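Give the Old Rail Shops to the People Who Want to Learn a Trade

25/06/2019
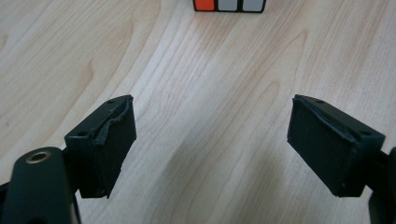

Rubber padding peeling along the top of a gripper finger.

I went to the open house for the Kilville rail shops last month expecting to stay half an hour. I stayed until they were stacking the chairs, and I have been boring my family with it ever since. If you haven't heard, Flernero Technical College wants to move its repair and maintenance programs out of the strip of rented units by the highway and into the long brick buildings where this town used to overhaul locomotives. The city council votes on the lease in October. I think it's the best idea anyone has brought to Kilville in my adult life, and I'd like to tell you why.

Start with the buildings. Most people my age know them as a wall you drive past on the way to the grocery store. Inside they are wonderful! The roof of the erecting shop goes up and up, there are windows all along the north side, and the floor was poured to hold engines. You couldn't afford to build a room like it now. The pits are still there, the deep ones where men stood underneath to work on the running gear, and the instructors at the open house kept drifting over to look down into them (I noticed because I was doing the same thing). A diesel class could be using those pits by the second year.

Compare that with where the students are today. I took an evening course in small engines at the rented units a few winters back, and the teaching was terrific, but we shared a wall with a tile showroom and had to stop running anything loud before their customers came in. The welding booths were in one unit and the machine tools in another, across a parking lot, so if you were making a part you carried it through the snow. People put up with it because they wanted to learn. They deserve a better building than that.

The college has asked for room for 200 full-time students. Critics have called that number inflated, and at the open house a man stood up and asked where on earth they would all come from. Well, they're here already. They are in our high schools, they are working nights at the distribution center, they are forty-five and their knees hurt and they want to move from lifting things to fixing them. The waiting list for the industrial electrical course alone was long enough last fall that my neighbor's daughter gave up and enrolled two counties over. She isn't coming back, I suspect. She has an apartment there now.

What I love most about the plan is that it takes repair seriously. So much talk about new industry is about the ribbon and the shiny machine. Somebody still has to know what to do in year six, when a seal has hardened or a bearing is starting to growl, and that somebody earns a good wage and can't easily be replaced. Every plant manager I've ever met complains about the same thing: they can buy equipment in a few weeks and then wait months for a person who can keep it running. Rubber wears out, screws back out, dust gets into everything. A town that is good at dealing with that will have work for as long as there are machines.

Kilville used to be very good at it. At the peak there were 1,709 people on the payroll at the shops, and the railroad sent in engines from five states. There's a ledger in the library's local history room that lists them by trade, and I could read it all day. Boilermakers, pipefitters, pattern makers, upholsterers for the passenger cars, a whole department that did nothing but paint. The apprentices had their own page. Boys came in at sixteen and sat in a classroom above the blacksmith shop for part of the week, doing geometry, and spent the rest of it on the floor. So when I hear that a school would be a strange tenant for an industrial site, I think of that page. There was a school in there for decades.

Now, the other proposal. Pitonano wants to put a storage and shipping facility on the land, and it has offered to pay more per acre than the college can. I don't think they're villains. They'd clean up the east lot, which badly needs it, and they'd start paying property tax right away. But their plan calls for knocking down everything except the front wall of the office building, and they told the council the finished site would employ some 200 people only in the busy season, with far fewer the rest of the year. Once the erecting shop is gone it's gone. I can't get excited about trading it for a row of loading docks we could put on any flat field along the bypass.

The money question is fair, and I don't want to skip over it just because I'm happy. The roof needs work. There's old paint to deal with, and the heating plan the college showed us looked thin to me, a few boxes on a slide. Ó Dubhghaill, the contractor that did the survey, thinks the restoration can be done in 2 phases, with the machine shop opening first and the big hall following when the state match comes through. I'd want that match in writing before anyone signs. I'd also want the lease to say that the college can't sit on the empty half for years while it looks for funds. Those are things to fix in the lease, and the council has all summer to fix them.

I'd ask for a couple of other things while we're at it. Keep the evening courses, and keep them cheap. The program that got me through the door met after supper and cost less than a set of tires, and I sat beside a retired mail carrier and a girl who wanted to rebuild her grandfather's outboard. None of us was headed for a career in it, and we still left knowing how to do something. Also, run the bus down Foundry Road. Right now it turns off three stops short, and plenty of students won't have a car until after they've got the job the course is meant to get them.

And please, open the big hall to the public a few times a year. Let the students show what they're working on. At the open house they had a lathe running and a table of worn parts that anybody could pick up, with the new part beside each one, and it was the most crowded spot in the building. Little kids were turning the gears over in their hands. A woman next to me held a cracked coupling up to the light and said she'd run a machine with one of those in it for nineteen years and had never once seen it. She was delighted. So was I!

The council is taking written comments at the clerk's office through the end of summer, and they can be handwritten. Mine went in the morning after the open house. It ran to four pages, mostly about the windows.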